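2025-10-27

Sink day. Should have been done Friday, wasnt. Kettle descaled first while I waited for the water to run warm.

Both basins scrubbed with the Farnon cream, then rinsed, then the seam by the divider gone over with the old toothbrush. Still some brown in the left-hand waste, tea I think. Left it with bicarb for 17 min, mostly gone. Do not use the Steinbach powder on this steel, it scratched the draining tray in June and you can still feel it with a nail.

Worktop wiped down with plain soap. No bleach on it please. Supplier sheet says it clouds.

Hose on the tap: checked spring, checked it goes back up by itself. It does but slow. Flow measured with the jug, 72 seconds to fill the big bucket, was 67 last time. Limescale in the head probably. Soak it in vinegar next week, someone remind me.

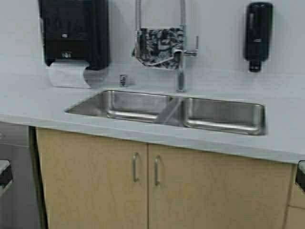 Farnon asked whether we could stop hanging cloths on the tap altogether and get a rail inside the cupboard door, as they never dry and the tea towels end up smelling of the dishcloth. Fair point. Rail is cheap. Only worry is damp getting in the wood, so door would want leaving open overnight. Try it for a month?

Paper towels: new case from Udirico, almost 130 packs left in the store by the delivery note, which cannot be right, recount before anyone orders. The sheets are a bit thinner than the Bimard ones and tear if you pull with wet hands. Pull with two hands, straight down.

Soap: wall one topped up. The deck pump not touched, don't know what was last put in it, so label the bottle under the sink when you find it.

To do
- vinegar for tap head
- price of rail, short one, screws not stick-on
- ask Bimard if they still do the thicker towels
- toothbrush is finished, bring anohter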